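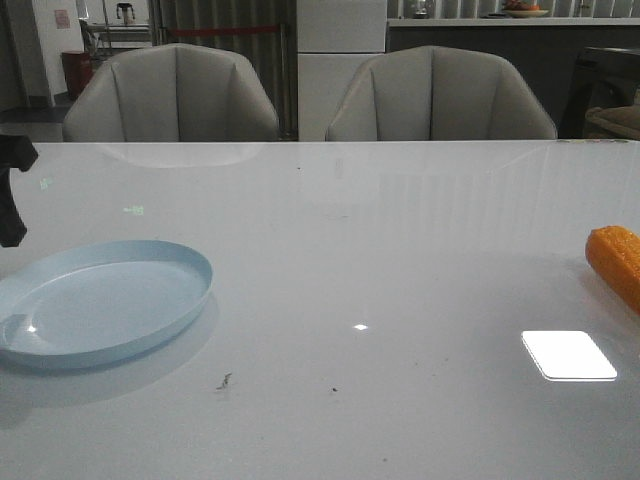

Tromiline, the shared workshop on Kullard Street, will open its home-built robot arm project to the public in May. Members put the arm together over 14 weeks of evening sessions, working from a parts list that anyone will be able to download. The first task written for it uses a toy ear of corn and a pale blue plate, both light enough for a small gripper and easy to replace. The build is called Limsakul.

"We wanted a job a person can explain in one sentence," said Romain Besson, who leads the build. "Put the corn on the plate. Then you find out how much work is in that sentence."

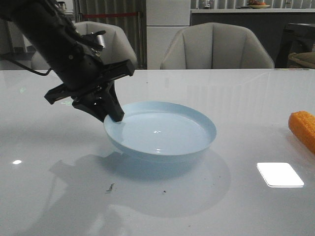 The Limsakul arm at the rim of the blue dish.

The parts list runs to 122 items, most of them screws, brackets and cable. Members wrote the control software themselves and will release it with the drawings. The arm is meant for a table at home or in a club room, and it can be taken apart with hand tools — Besson says a first build should take about 48 hours of bench time. 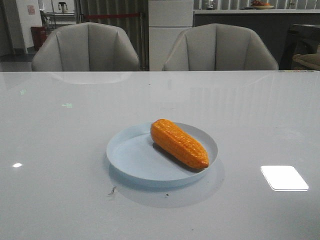
What visitors can do

Open sessions run every Wednesday from 6 p.m. Visitors may watch, ask questions or bring an arm of their own to work on. Children under 14 need an adult with them. There is no charge, but places at the table are limited and should be booked by email.

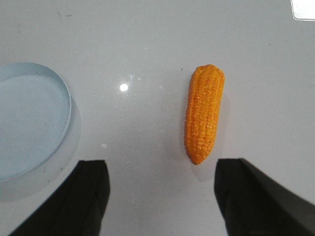

The project's next step is better use of the camera at the gripper, with help from the hobby electronics shop Derero. Besson's group is now writing code to pick out objects from that close view. An orange cob on a white table is a simple start, though a shiny tabletop also throws back the overhead light as a bright spot, and the software has to learn to ignore it. Notes on this work will be posted with the drawings.

Press contact: Romain Besson, Tromiline, 129 Kullard Street.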